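Drawing and Painting Studies, First Year
Handout for Unit 4: Grounds, Supports and the First Layer

Please read before the practical class. Bring the handout with you, there is space on the back for your own notes.

1. What we mean by support and ground

The support is the thing that carries the painting: canvas, linen, wood panel, paper, metal. The ground is the layer between the support and the paint. Students often use the two words as if they were the same, and in the written test this costs marks.

A ground has to do a few jobs at the same time. It protects the fibers from the oil in the paint. It gives the surface a certain roughness, which painters call tooth. It also decides how much light comes back through thin color. A glaze on a white ground looks very different from the same glaze on a brown one.

2. Sizing

Before the ground comes the size. Traditionally this is a weak animal glue, brushed warm on the canvas and left to dry. If you put oil paint on raw linen without size, the oil goes into the fibers and with the years they become brittle.

In our studio we use two kinds:
Rabbit skin glue, prepared in a double pot. Do not let it boil. Boiled glue loses its strength.
Acrylic size, ready from the jar. It does not react to damp air as much as the animal glue does.

For the animal glue, use 70 grams of dry glue for 1,000 milliliters of water. Let the grains swell in the cold water overnight and warm them slowly in the morning. When it cools, the glue should become a soft jelly. If it is hard like rubber, it is too strong and must be thinned.

3. Kinds of ground

Chalk ground (in older books also "gesso"). Chalk and glue, only for rigid panels. On canvas it cracks when the canvas moves. Very absorbent, so the first layer of oil dries matte.

Oil ground. Flexible, less absorbent, slow. Needs weeks before it can be painted on, and some painters wait for months.

Acrylic ground. Sold under the name gesso too, although there is no glue in it. Two thin coats are better than one thick coat. Let the first coat dry and brush the second in the other direction.

Half-chalk ground. A mixture of chalk ground with oil. We will not make this one in class, but you should know the name.

4. Toned grounds

A toned ground, or imprimatura when it is a thin transparent layer, removes the bright white and gives a middle value to start from. You can then work toward the lights and toward the darks from the same place. Warm earth colors are the most common choice, gray and gray-green come next.

Priedītis is our case study for this unit. In the early portraits the ground is a warm brown and it stays uncovered in the shadows of the neck and the hair. In the later landscapes, painted at Reltstead, the ground changes to a cool gray and nearly all of it is covered. Please compare the two groups in the slides and ask yourself what the painter wins with each method, and what is lost. I do not think the later way is more advanced. It serves another kind of light.

The Bruvley collection has 2,788 works on paper and canvas in its online catalog, and many entries include a photograph of the back. Look at these backs. You will learn to recognize sized linen, commercial priming that goes over the edge, and priming done by hand after stretching, where the folded edge remains raw.

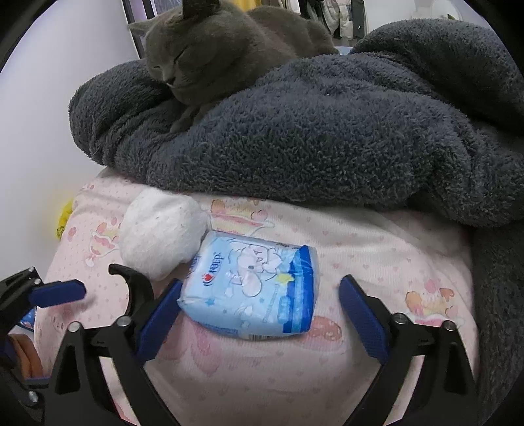 5. Faults and where they come from

Sinking: the paint becomes dull in patches. The ground took too much oil. It can be treated with a little retouching varnish, but only when the layer is touch dry.

Cracking in a net shape: usually a stiff ground on a flexible support.

Flaking in larger pieces: bad contact between layers. Often the ground was too smooth, or there was grease on it. Do not touch a prepared panel with your fingers in the middle.

Pinholes: air bubbles in chalk ground which was stirred too fast or applied too hot.

6. For the practical class

Each student prepares 2 panels, one with white acrylic ground and one toned. Write your name and the recipe on the back in pencil. Felt pen can come through to the front.

Bring a flat bristle brush, fine sandpaper, a clean cotton rag and an apron. Chalk, glue and pigments are in the Grutumbridge room, on the shelf beside the sink. Wear a mask when you weigh dry pigment, also when the quantity is very small.

7. Words to know

size, ground, support, tooth, imprimatura, absorbent, priming, sinking, fat over lean (we come back to the last one in Unit 5)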